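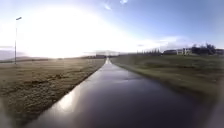
**Can a machine do the chores yet?**

A few of them, in places where the floor is flat and the light is kind, and with a person not too far away.

I love this subject and I have been boring my friends with it since last October, when Heledd Rosser and I started our list of everyday jobs we'd happily hand over. Floors, dishes, laundry, restocking, walking a parcel from one door to the next, clearing a path after rain. We got to 60 before we stopped writing, and we've been sorting them ever since into "now," "nearly" and "ask again." This page goes with the outdoor end of the list, so the pictures are of paths. Last updated June 17, 2022.

Indoors first, because the good news is indoors. Vacuuming is a solid "now." Mowing too, if you count the yard as part of the house (I do, Heledd doesn't). Scrubbing a shop floor after closing is a "now" as well - the aisles stay put, and the machine gets to go over the same route night after night. Nia Lougher runs a hardware store in Matham and has a floor scrubber she calls Ibrahim, after the street she bought it on. It does the long aisles beautifully. She still does the corners and the mat by the door with a mop.

Folding is a "nearly." I've seen it done and I grinned the whole way through, but a towel took longer than I take over a week of shirts. Dishes are a "nearly" if they're plates and an "ask again" if they're my plates.

Outdoors is where I get excited, because the jobs sound so easy! Go down the path, stay off the grass, come back. A straight strip of asphalt with clean edges ought to be the friendliest place in the world for wheels or legs. Then you get rain and a low sun on the same day, and the pavement turns into a mirror. There's a white patch down on the ground as bright as the one in the sky, and farther along a pale band that could be a puddle or could be nothing but shine. You or I would walk on and maybe squint. For a machine that steers by what its camera sees, that's a lot of wrong answers to choose from.
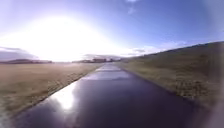 Gwion Bevan thinks the fix is more sensors, and Gwion Nicholas thinks it's more bad weather in the practice runs. (Yes, two Gwions. It makes for confusing emails.) I lean toward the second. Anything that has only been out on dry, cloudy days has a lot of growing up to do, and a sweeper that needs a dry path is no use to me in the months when I'd want one.

So on our list, "carry something along a plain path, dry" has moved up to "nearly." The same job on wet ground in glare stays at "ask again," with a little star beside it, which is Heledd's mark for things she expects to change soon. Of the 60, we have 19 in the "now" column. Mererid Kemeys says we're too generous and would strike out window washing. She may be right about windows.

Next up is shelf stocking, which I've been putting off because I have too many opinions on it. If you work nights in a grocery store and there's a machine on your shift, write and tell me what it does when a box is upside down - I'd really love to know.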